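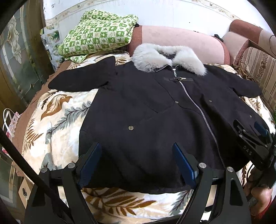
Jan 17, 2020

So the car wouldn't start again. Same as in November, same parking spot, same sad clicking noise from under the hood. I had a new battery in it by Thanksgiving and I was sure that was the end of the story, so you can imagine my mood at six in the morning with a thermos in one hand and the key in the other.

The guy at the shop in Narnavville wanted to sell me an alternator. He may have been right, for all I knew, but I hate buying parts on a hunch, and I'd already done that once with the battery. So I called Shahnaz Pramanik, who I used to work with at Mollah and who fixed trucks for years before she moved over to the office side. She told me to stop guessing and do a parasitic draw test. I had heard of it, I had never done one, and I'd always figured it needed gear I didn't own. Nope! A multimeter with a 10 amp range and some patience. Mine is an old Rellero that lives in the kitchen drawer.

The idea is simple enough. You turn everything off, put the meter in line between the negative battery post and the negative cable, and see how much current is still sneaking out while the car is supposed to be asleep. Two things tripped me up. First, I forgot to move the red lead over to the amp socket, so I stood there admiring a reading that meant nothing. Second, I looked too soon. All the little computers stay awake for a while after you shut the doors, and the number is huge until they nod off. Shahnaz said to latch the hood and door switches with a screwdriver so the car thinks it's closed up, then go have a coffee. (And don't try to crank the engine with the meter hooked up like that, or you'll be shopping for a fuse for the meter.)

I had my coffee. When I came back it was sitting at 2 amps – way, way too much. A healthy car should be down in the milliamps.

Then comes the boring part, pulling fuses one at a time and watching the display. I started with the box under the dash because it was warmer in there, got nowhere, and moved to the one under the hood. When I pulled the fuse for the blower circuit the number fell right down to 78 milliamps. Still a bit higher than I'd like, but I'll live with it for now.

The culprit was a relay with its contacts stuck closed. The heater fan wasn't spinning, so I'd never have suspected it, but the control module behind it was staying awake all night long. A new relay from Retitz was cheaper than lunch, and the swap took me 2 minutes, most of it spent looking for the one I'd dropped in the wiper tray.

It has started fine every morning this week. Next up is whatever is eating those last few milliamps – my money is on the radio I put in myself, and I have a bad feeling about which wire I used for the memory feed. I'll pull the dash apart when it's a little less freezing out.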